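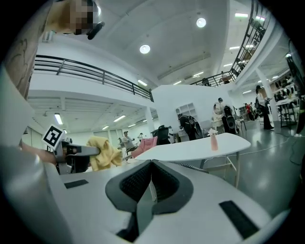
Yellow cloth in the gripper, marker square on top

Folding a cloth with hand-held grippers, my demos come out jerky
Posted by Dorkus, Thursday, November 11, 2021

Hi all! I'm recording demonstrations for a cloth task with a pair of hand-held grippers, and I have 41 of them so far. When I play them back, the path jumps every time I bring the cloth in close to me. Should I slow down, or is it the way I hold the things? 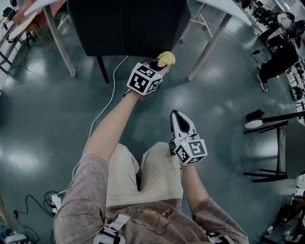 I sit for most of it (my back is not what it was), and I mostly work one gripper while the other waits near my knee. I'd love to have a decent set by December, so any tips are welcome.

Toft

Hello Dorkus, and welcome! I had the very same jumps, and for me it was my own wrist getting between the marker and the camera. Try keeping your elbows out a little and turning the marker faces up before you pull the cloth toward you. Slow down at the grab too, and let the jaws close all the way before you lift.

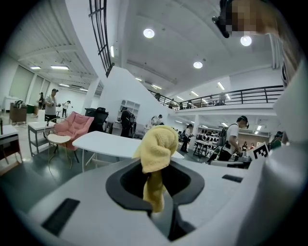 Soft cloth bunches up differently each time you pinch it, so please don't throw out the messy grabs if the cloth still ends up where you wanted it. The robot will meet messy ones as well! I'd redo 2 or 3 of the jumpy ones first and compare.

Leston

slow down. also check your lens for smudges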